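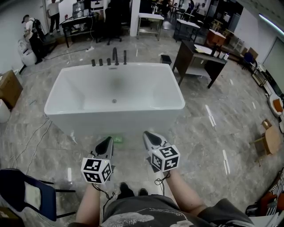
A reader at Retton writes that the arm will scrub a tub by itself once it has enough practice runs, and that a set-up guide shouldn't talk people out of trying. Try it, by all means. This section covers what has to be done first, and the list is long.

## 8. Setting up the bathtub task

The Sirkitz kit ships with a task file called "Tub, wipe and rinse." Read the name as a goal. In our July trials at Buveddale the rinse half was switched off, and it is still off in the current release.

1. Stand the tub where you can walk all the way round it. A tub boxed in on three sides is not supported.
2. Clear the rim. Soap, razors and bath toys are all treated as part of the tub, and the arm will try to wipe them.
3. Shut off the water supply. The arm is not sealed.
4. Load the task file and set the grip force to Low.
5. Teach the rim first, then the faucet, then the basin. Starting with the basin gives a map that drifts.
6. Save after each pass. There is no autosave.

> **Caution:** Keep a hand near the stop button whenever the arm is within reach of the faucet. It can't tell a handle that turns from one that lifts, and it pulls either way.

### 8.1 Teaching the faucet

Faucets are where most of the trouble is. Of 3,779 practice passes in the Strachan set, 2,991 were marked usable, and a usable pass only means that the recording was complete. It says nothing about whether a tub got clean.
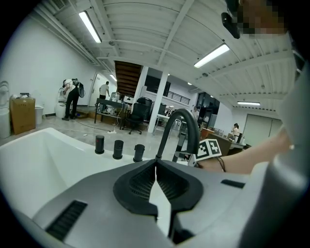

Go slowly near the handles, and approach each one from the same side every time. Mixed approaches confuse the planner more than a short set does.

1. Close the jaws on one handle and hold for a count of two.
2. Open, back away, and move to the next.
3. Leave the spout for last. Tall curved spouts get bumped on the way out.
4. Repeat for 41 passes before you run a test.

**Note:** Black fixtures may need extra light. Glossy rims may need less. Sorry, you will have to find the balance in your own room.

### 8.2 What to expect

Expect a partly wiped rim. Corners and the area behind the spout are usually missed, and the drain is skipped on purpose. A person with a sponge is still faster, and we'd keep the sponge. If the arm stalls twice in the same spot, delete the last pass and go back to step 5 of the main list.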